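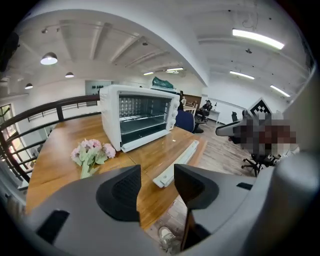 Section 3. Placing the oven and first use

Your Jonlow countertop oven can stand on any level table or counter that will hold its weight. Read this section through before you plug it in.

3.1 Choosing a spot

1. Pick a flat, dry surface near a grounded wall outlet. Do not use an extension cord.
2. Leave 5 inches of open space on both sides and behind the oven. Leave more above it if there is a shelf or cabinet overhead.
3. On a varnished or waxed table, put a heat-resistant mat under the feet. The Costunwood mat (part 257, sold separately) fits this model.
4. Keep the cord away from the table edge and off the top of the oven.

CAUTION: Clear the top of the oven before every use. Plastic bags, paper and dish towels can melt or catch fire. Move flowers, real or artificial, and other loose items away from the glass door as well.

3.2 Before you cook

1. Take out all packing material, including any tape on the rack.
2. Wash the wire rack in warm, soapy water. Dry it fully.
3. Wipe the inside walls with a damp cloth. Do not spray cleaner into the holes in the back wall.
4. Slide the rack in until it stops, then close the door.

3.3 First heating

1. Open a window or turn on the kitchen fan.
2. With the oven empty, set the temperature knob to its highest mark.
3. Set the timer knob to 15 minutes. The oven starts when the timer is turned.
4. When the bell rings, open the door and let the oven cool completely.

Note: A light smell and a little smoke are normal the first time - they come from the coating on the heating parts. If smoke continues on the second use, unplug the oven and contact Demissie Service.

CAUTION: The door glass and the housing get hot. Hold the door only by its handle, and use oven mitts when you pull out the rack.

For cleaning and crumb removal, see Section 5.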